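Learning to Stack Paper Cups from Hand-Held Gripper Demonstrations

Final report, project group Nistonach
Written by Oluwatosin Ogunleye
December 30, 2022

How the project started

When our group first sat down to choose a topic, we had a long list of household jobs we wanted a robot arm to do, and most of them were far too hard for one semester (folding a fitted sheet was on there, if you can believe it). Our supervisor kindly talked us down to paper cups. I was a little disappointed at first, I'll admit, but I have come to be very fond of paper cups. They are light, they roll, they dent if you squeeze too hard, and a cup on its side is a very different problem from a cup standing up.

The question we settled on was this: if a person collects all the demonstrations by hand, with a gripper they carry around the house, does it help to start each one from a messy arrangement, with some cups upright and others tipped over? Or is it better to teach the tidy case first and hope the policy works out the rest?

Collecting the demonstrations

We recorded 253 demonstrations in all, in bedrooms and kitchens that friends and family were nice enough to lend us. The person recording holds the gripper, closes its fingers on a cup, sets it upright if it needs it, and nests it into the others. We called our recording and sorting scripts Plaleo, and they did the dull work of lining up the video with the finger opening so that we didn't have to.

For the messy condition, the rule was that cups of different sizes and prints had to be used together, and at least one had to be lying down. We also let the cups point whichever way they landed. In the first week I kept straightening them without thinking, and my teammates had to tell me more than once to leave them alone!
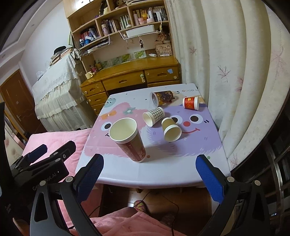 Tablecloths caused us more trouble than we expected. A plain surface makes it easy for the policy to find a rim, and a busy print does the opposite. We decided early on to keep the printed ones in the set anyway, and I'm glad we did, even though it made our first results look pretty sad. Those early runs reached for the pattern on the cloth nearly as often as they reached for a cup.

Training and testing

We trained two policies with the same settings, one on tidy demonstrations only and one on a mix of tidy and messy. Both sets were cut to the same size so the comparison would be fair. Then we tested each policy on the lab arm, which we had named Fevum, for 32 trials. In every trial at least one cup started on its side.

The mixed policy completed the stack in 20 of its 32 trials. The tidy policy did clearly worse, and the way it failed was interesting to watch. It would go straight down over a fallen cup as if the cup were standing, pinch the wall, and push it away across the table. The mixed policy more often came in low from the side and closed on the rim, the way we do it by hand. Its remaining failures were mostly with small cups lying with the mouth turned away from the arm.

What we would change

We would love to have had 1000 demonstrations, and if another group picks this up in February they should have time to get there. I would also ask them to write down the starting position of every cup, because we only noted upright or fallen, and later we badly wanted to know which direction the openings faced. Okoro, the small labeling tool we wrote near the end, can do this now, but we didn't have the hours left to go back through everything.

Many thanks to everyone who let us take over a table for an afternoon. The recordings, the scripts and both sets of trained weights are in the shared course folder, along with the notes from the failed trials.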